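Hard Water and Limescale: Frequently Asked Questions

Salinas Water District, Customer Technical Desk
Page maintained by Yara Qaisi

What is hard water?

Water that carries dissolved calcium and magnesium. Both are picked up as groundwater moves through limestone and chalk. Hardness is reported in milligrams per liter (mg/L) as calcium carbonate, or in grains per gallon. One grain per gallon equals 17.1 mg/L.

Is it safe to drink?

Yes. Calcium and magnesium are ordinary parts of the diet. Hardness is treated as a matter of taste, appearance and equipment wear.

Why does my hardness reading differ from my neighbor's?

The district draws from two sources. The Jelier wellfield, in service from 1952, supplies the lower zone and is the harder of the two. The Fota reservoir supplies the upper zone. Streets near the zone boundary can receive either source or a blend, depending on demand and on which pumps are running. Readings there may change between morning and evening. The zone map is posted at the district office.

What is the white residue on dishes and around faucets? 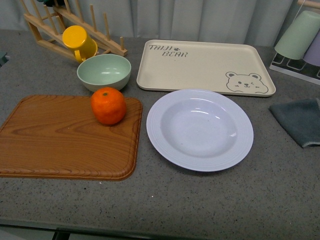

Residue forms by evaporation. When a drop of hard water dries, the water leaves and the minerals stay. Heated water also deposits scale directly, which is why kettles and water heater elements are affected first. In kitchens, the usual places are the base of the faucet, the rim of the drain, and any point where drops collect under drying dishes. A wooden rack with upright dowels, of the kind standing on the speckled gray countertop, holds plates on edge so that most of the water runs off before it can dry on the surface. What remains gathers at the lower edge of each plate and on the counter underneath. Speckled surfaces hide light deposits well, so run a fingertip over the counter and check for roughness. Wipe the area under the rack daily if you are in the lower zone.

How do I remove scale from a faucet or showerhead?

Soak a cloth in white vinegar, wrap it around the part, and leave it for half an hour. Rinse and brush. For a removable showerhead, soak the whole head in a bowl. Do not leave vinegar on nickel or brass finishes longer than needed. Never mix vinegar or any other acid with bleach.

Can I use vinegar on a stone counter?

Check the material first. Marble, limestone and travertine contain calcium carbonate, the same compound as scale, and acid will etch them. Granite is more resistant, but its sealer may not be. Use a cleaner labeled for the stone in question, and test it on a hidden spot.

Does lemon juice work?

It does. The active part is citric acid. Fresh juice varies in strength and contains sugar and pulp, so it needs a full rinse. 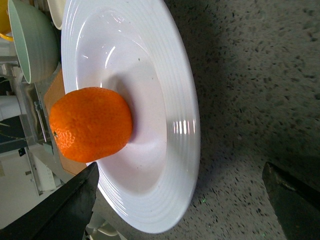
Powdered citric acid gives a more even result and costs less per use. Dissolve two tablespoons in a quart of warm water. For a kettle, bring the solution to a boil, switch off, let it stand 20 minutes, empty, and rinse twice. Follow the appliance manual if it says otherwise.

Should I install a softener?

That depends on your reading and your equipment. Below roughly 100 mg/L, most households see little benefit. Above 180 mg/L, a softener will usually reduce scale in the water heater and lower detergent use. Ion exchange softeners replace calcium and magnesium with sodium. Customers on a sodium-restricted diet should speak with a doctor and may wish to keep one unsoftened tap.

Do magnetic or electronic descalers work?

The district does not recommend for or against them. They do not remove minerals, so a hardness test will read the same before and after the unit.

What is the Skadinon test kit?

A drop-count titration kit lent out by the district. Fill the vial to the line, add one drop of reagent at a time, and swirl after each. Count drops until the color changes from red to blue. Each drop equals one grain per gallon. Sample from the cold kitchen tap after running it for two minutes, and bypass any softener or filter. Kits can be picked up at the front counter on Monday and are lent for one week.

My reading seems too high. Who do I contact?

Repeat the test with a clean vial. If the second result agrees with the first, write to Mostafa Ezzat at the laboratory with your street address, the time of sampling, and both drop counts. Do not send water samples by mail.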